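The Second Chair

The band room at Ekar was built for forty kids and there were 61 of us, so the low brass sat along the back wall with our cases under our feet. I played trombone. Second chair. First chair was Harsh Pandey, who had started a year after me and passed me in a month.

That December we were supposed to play a piece called Forka. It was six minutes long and it had a trombone solo in the middle, 3 lines, no accompaniment except a held note in the clarinets.

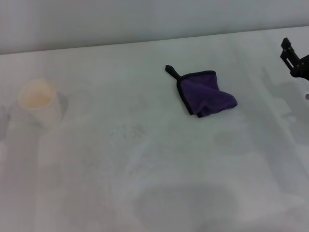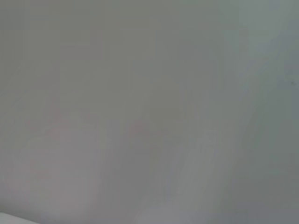
Harsh had the solo, of course. Mrs. Liem didn't hold an audition for it. She handed out the parts and his had the notes and mine had a long rest with a number over it.

I learned it anyway. I copied it off his stand during a sectional, in pencil, on the back of a permission slip. At home I played it in the laundry room with a sock in the bell so my father could sleep. He drove nights for Mastura, the bakery, and got up at four in the afternoon. I would play until I heard his feet on the floor above me, and then I'd stop and take the sock out and empty the slide into the drain.

The solo wasn't hard. There was one bad spot, a jump from a low F up to a D flat that you had to land softly. I missed it more than I hit it. Harsh never missed it. He played it in rehearsal looking at the clock.

The week of the concert he got his braces tightened and his mouth swelled. He told me in the hallway outside the gym. He had a wet paper towel pressed to his lip.

"Can you play it?" he said.

"Play what?"

"Come on. I saw you copy it."

I said I could play most of it.

"Tell her all of it," he said.

Mrs. Liem had me stay after. She sat at the piano with her coat on and gave me the clarinet note with one finger and I played the solo. I missed the D flat. She gave me the note again. I missed it again, a little closer. The third time I got it and she closed the lid over the keys.

"You're pushing because you're afraid of it," she said. "Just put it there."

I didn't know how to just put it there, but I said okay.

My father traded a shift to come. He had never traded one before that I knew of. The hall held 1000 people and was maybe half full, and I found him right away, on the aisle, still in his work jacket with the loaf on the pocket. He had the program rolled up in one hand. He had flour in his eyebrows most days and I looked to see if he'd gotten it out, but he was too far back.

We played the march, and then the choir sang two things, and then it was Forka. My rest ended at bar 132. I had never been so exact about a number. Harsh sat next to me with his horn across his knees, not playing, and counted for both of us on his thigh with two fingers.

The clarinets came in. I stood up, which we hadn't talked about. Harsh always stayed sitting. I stood and played the first line and it sounded like it did in the laundry room, only with more space around it. I played the second line. I came down to the low F and held it, and I took a breath there that isn't in the music, and I went for the D flat.

I cracked it. It came out as two notes, a wrong one and then the right one. I stayed on the right one for as long as I was supposed to and finished the line and sat down.

Harsh had his eyes on his fingers. "One thirty-nine," he said. "One forty." Then I had to come in with everybody else.

Afterward there was punch in the lobby. My father stood by the trophy case and shook hands with Mrs. Liem, who told him I had saved the piece. He nodded at that. In the car he ran the heater for a while before we pulled out.

"That's the one you play when I'm asleep," he said.

I said I thought the sock blocked it.

"It blocks some." He wiped the windshield with his sleeve. "The high part goes better at home."

"I know it does."

"I sort of wait for it," he said, and put the car in reverse. He had to be at work by eleven after all - they'd only given him half the night - so he dropped me at the end of our street and I walked the rest with the case bumping against my knee.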